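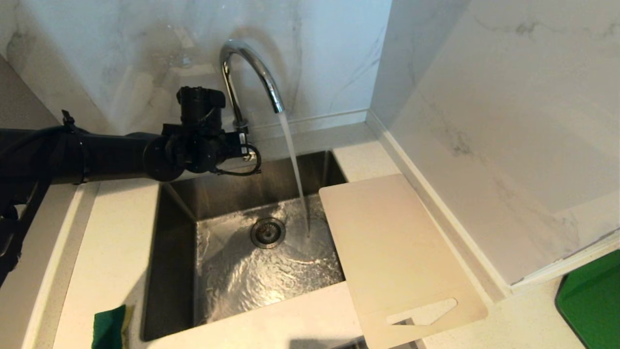 Can you write a decent obituary from a kit, with no writing experience at all?
Mostly, if you skip the sample sentences and use the worksheets. I've now been through the whole Marville Life Story Kit, start to finish, for my aunt's notice and then (because I got a bit carried away) for my own, and the worksheets are the part I'd buy again.

I came to it the usual way. My aunt died in December and I was the one at the table who didn't say "not me" fast enough. The funeral home in Branesville gave me a photocopied form with blanks for parents, spouse, church and survivors, and it would have done the job, but she ran a dress shop and fought with the parking board for most of her adult life and there was no blank for that. My cousin had seen the Marville kit at the stationery store in Canalard. It was $40. I grumbled, and then I paid it.

What you get is a spiral-bound workbook, a pad of tear-off family sheets, a folder with a pocket on each side, and 12 cards with questions you're supposed to hand out to relatives. The paper is nice and heavy and takes a fountain pen without bleeding, if you care about that, and my aunt would have!

The family sheets are the best thing in the box. There's one for people who died before her, one for the living, and a third for "also loved by," where you put the stepkids, the neighbor who might as well have been a sister, and the gentleman friend everybody has a different word for. That third sheet saved us a fight, I'm pretty sure. Each line has a spot for the town and for the spouse's name in parentheses, the way the papers like it, and a box to check once you've confirmed the spelling with somebody. I had two nieces wrong. Two! I'd been writing one of them on birthday cards that way for years.

The question cards went over well too, especially with the older cousins, who wouldn't fill in a form to save their lives but will happily answer "What did she always have in her purse?" (Peppermints, a tape measure, and a parking ticket she was contesting.)

Now for the grumbling. The workbook has a chapter of ready-made openings and they're awful, all golden sunsets and final journeys. Skip it. The chapter on length is weak as well. My first draft came to 827 words, and the book's only advice was to "trim with love." It says next to nothing about newspapers charging by the line or the inch, so I found that out from the lady at the ad desk, who was very patient with me. We ended up running a short version in print and putting the long one on the funeral home's page, and I wish the book had suggested that on page one. There's no sheet for service times either, and I wrote the visitation hours on the back of an envelope like an animal. 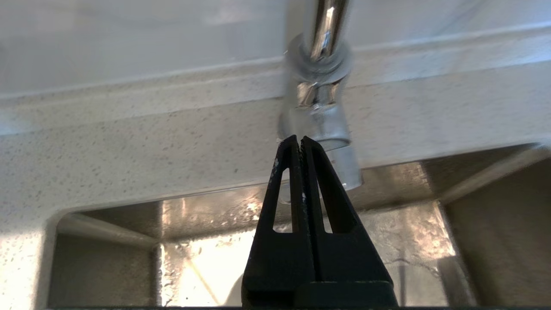 Kazimír Sokol wrote in to say I'm too hard on the openings chapter. He used one for his father, changed four words, and the family loved it. He'd rather have seen me complain about the military service page, which has room for a branch and dates and nothing else, so he had to staple in a sheet for the ship and the medals. Fair enough on the second point. I didn't need that page and I skimmed right past it.

A couple of people have asked how it stacks up against the Perić planner. I borrowed my neighbor's copy for an evening. The Perić is more of a binder for your own affairs, with insurance numbers and who gets the dog, and the obituary part is a single page at the back. If you're healthy and organized, get that one. If somebody has died and the paper wants copy by 4 p.m., get the Marville, open it to the family sheets and start calling people.

Refill pads are sold separately and the store in Canalard didn't have any. Mine took 12 days to come by mail, so if you have a big family, order an extra pad along with the kit. Use pencil on the survivors sheet.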